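カテゴリ:くらしと機械 / 雑記
2018年10月24日 文・Bhavana Poojary
この記事は約4分で読めます

洗濯物をたたむのが、とにかく嫌いです。洗うのは好きなんですよ。干すのもまあ許せる。でも乾いたあとの山を見ると、急に台所の掃除とかしたくなるんですよね(そして台所の掃除もしない)。

で、前からずっと気になっていたのが「機械はいつになったらこれをやってくれるのか」という話。食洗機はあるし、床は丸いのが勝手に走ってくれるのに、たたんでしまうところだけ昔のままじゃないですか。そんなことを飲み会で言いつづけていたら、Gaetano Rizziさんが「じゃあ見に来れば」と言ってくれて、行ってきました。

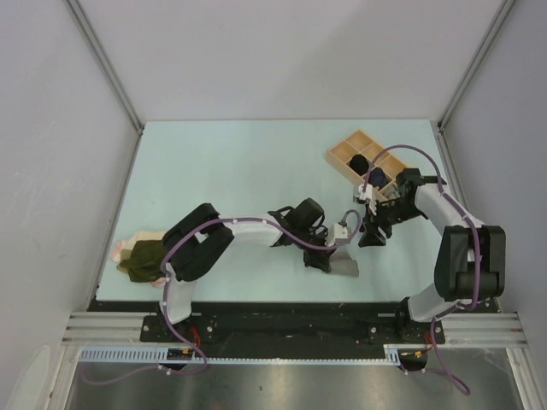
Stuvachにて、10月

思ったより小さい!というのが第一印象でした。勝手に人型のものを想像していたんですけど、水色の台に腕が二本。その台の上に布が置いてあって、奥には小さく仕切られた木のトレイ。うちの引き出しの中にも似たような仕切りがあります。使いこなせてないけど。

課題は名前だけ聞くと地味で、「衣類の整理」。布を広げて、たたんで、しまう。人間なら電話しながらでもできる作業です。でも担当のObsa Demissieさんに言わせると、布は機械がいちばん苦手な相手のひとつらしい。箱やネジは、つかんでも形が変わらないでしょう。靴下は置くたびに違う形になる。山になっていたら、どこまでが一枚なのかもわからない。言われてみれば私だって、黒い靴下の山から相方を探すのに毎朝けっこう苦戦しています。

それから、つまむ力の加減。強すぎると下の布まで一緒に連れてくるし、弱いと途中で落とす。指先の感覚ってすごい機能だったんだなあと、自分の手を見直しました。帰りの電車でも見てました。

Obsaさんのチームは、この秋だけで2,643回の試行を記録したそうです。数字だけ聞くとすごく多いのに、本人は「まだ全然足りない」と涼しい顔。私が一生でたたむ靴下とどっちが多いかな……たぶん私です。
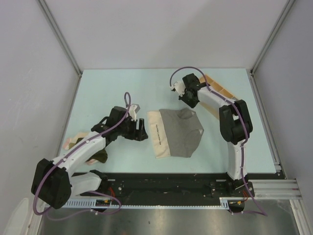
平らに置かれたグレーのブリーフと、二本の腕。

下着って、たたむ練習台としてはかなり意地悪だと思うんです。ゴムのところは伸びるし、脚の穴が二つもあるし、四角くない。タオルなら角と角を合わせればいいけど、これは「正しい形」が家庭によって違う。うちは三つ折り、実家はくるくる丸める派。Armindo Arrudaさん(同じ部屋で別の作業をしていた方)は「たたまない派」でした。機械より先に人間のほうで意見をまとめてほしい。

肝心の「もう家事はできるのか」ですが、私の感想は「家ではまだ、でも場所を決めた台の上ならけっこう本気」です。照明も台の位置も決まっていて、物の種類も限られている。うちのソファの上みたいに、猫と充電ケーブルと先週のレシートが混ざっている場所に連れてきたら、途方に暮れるんじゃないかな。

工場のほうが早いかも、という話も出ました。Rutdaleのリネン工場では、Evaristo Tedescoさんという方が搬送の自動化をやっていて、一日に800枚のタオルが機械を通るんだとか。ただ、最初に山から一枚つまんで機械に渡すところは、今も人の手だそうです。そこかー!と声が出ました。私が嫌いなのもまさにそこです。山に手を入れる最初の一枚。

Obsaさんに「何年後なら買えますか」としつこく聞いたら、笑ってごまかされました。値段の話も同じくごまかされました。まあ、今買えても置く場所がないですけどね。あの台、うちのダイニングテーブルをどかさないと無理そう。

帰宅して、勢いで溜まっていた洗濯物をたたみました。30分かかりました。途中でテレビを見たぶんも入っています。靴下が片方足りないのは、機械が来ても解決しない気がする。

来月はDrorkdaleの倉庫で箱詰めの機械を見せてもらえるかもしれないので、行けたらまた書きます。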